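## 6. Teaching the planner where the table is

Do this section after the arms are homed (section 5) and before anybody gets ambitious. It covers the workspace model in Gevow: the table plane, the keep-out boxes, and the rules that stop one arm from passing through the other on its way somewhere more interesting.

You need Gevow running on the control PC, both arms powered, and a free half hour. The release notes say ten minutes. Ona Paulauskas wrote the release notes and had done it before.

### 6.1 Load the base workspace

1. Open **Workspace > Load** and pick `two_arm_table`. Don't pick `two_arm_table_old`. It is still in the list for the sake of the Widton site, which has promised to stop using it.
2. Set **Mode** to *Preview*. The arms hold position and the planner only draws what it would do.
3. Check that both arms show green in the side panel. Amber means the joint readings are arriving late. Restart the bridge process and wait.
4. Press **Fit plane**. The software collects depth points from the tabletop and fits a flat surface through them.

A good fit uses at least 300 points. On our bench, the last one used 2,701 and settled on the first try. If yours reports fewer than 300, the camera is probably looking at an arm. Jog the arms outward and fit again.

> **Note:** Shadows from the arms move when the arms move, and the segmenter has opinions about them. Leave **Shadow reject** on. If the plane preview shows a hole shaped like a gripper, raise the reject threshold one step at a time until the hole closes.

### 6.2 Draw the keep-out boxes

Anything you leave on the table is either a target or an obstacle, and Gevow will not guess which. Everything kept along the back edge should be an obstacle until a task says otherwise. 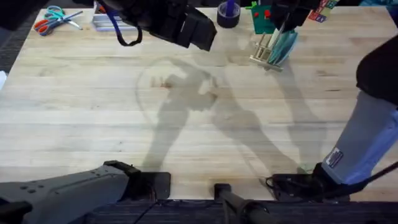

1. Select **Obstacles > Auto-propose**. The planner suggests a box for each thing it finds standing above the plane.
2. Go through the proposals one by one. Accept, resize or delete. Two objects that touch will usually come back as a single large box, and that's fine for obstacles. Split it only if you plan to pick one of them.
3. Check flat things by hand. Scissors lie low enough that the height filter can mistake them for table. If there is no box over yours, draw one with **Add box** and make it 20 mm taller than seems reasonable.
4. Check clear plastic by hand too. Depth sensing looks straight through it, so the proposed box may cover half a container or none of it.
5. Give the whole back row one margin, using **Margin > Apply to group**. Start at 15 mm.
6. Save under a new name. Saving over `two_arm_table` is allowed, for reasons lost to history, and you will hear from Stuart Pearce.

> **Caution:** Straps and cables are not modeled. The planner believes each arm ends at its own mesh, and it will happily swing a dangling strap through a row of small objects. Add a box to the *gripper* under **Attached geometry**, big enough to cover whatever hangs off it.

### 6.3 Set the arm-to-arm rules

With two arms over one table, each is the other's largest obstacle. Gevow handles this with a shared zone down the middle and a lock that only one arm can hold at a time.

1. Open **Zones** and drag the shared zone until it covers every spot both grippers can reach.
2. Set **Lock timeout** to 4 seconds. With no timeout, two arms can wait for each other indefinitely. We have a log from October in which they were polite to each other overnight.
3. Set **Priority** to *Nearest first*. The other choice, *Alternate*, looks fair and doubles the waiting.
4. Turn on **Check wrist sweep**. It is off by default. Ottavio Melis is working on that, or says so.
5. Press **Self-test**. The planner generates random start and goal pairs for both arms and counts the ones that would collide. Nothing moves.

Our reference run tried 3,106 pairs. Of those, 1,363 needed the shared zone, and the lock handed it over without a stall. Your numbers will differ. What you want to see is zero in the **Collision** column. Anything in the **No path** column is worth a look but won't hurt anyone.

### 6.4 First motion

1. Put a hand on the stop button. Keep it there.
2. Set **Speed** to 10% and **Mode** to *Live*.
3. Run `hover_grid`. Each arm visits a grid of points 80 mm above the plane, left arm first.
4. Watch the gripper height near the corners. If it creeps down toward one side, the plane is tilted. Stop, go back to 6.1 and fit again.
5. Run `hover_grid --both`. Expect pauses at the shared zone.

If an arm stops with `E_PLAN_STALE`, somebody moved something after the model was saved. Put it back, or redo 6.2 for that one box. If it stops with `E_PLAN_UNKNOWN`, save the log and send it to Anayeli Aguirre, along with the workspace file. She will ask for the workspace file anyway.

Grip force and finger calibration are in section 7.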